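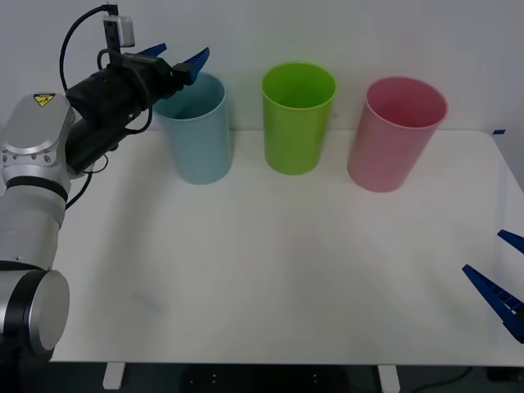 Two arms, three cups, one planner at the Trekico open day.

The planning demo was my favorite stop of the day! Binta Briggs showed us how her code treats both arms as one problem, so neither gripper gets a path that crosses the other's. Each query samples 400 candidate motions and drops anything that clips a cup rim. She had the collision checker up on a laptop - rejected paths in red - and let us change the safety margin ourselves. I set it to 11 mm and stayed way too long.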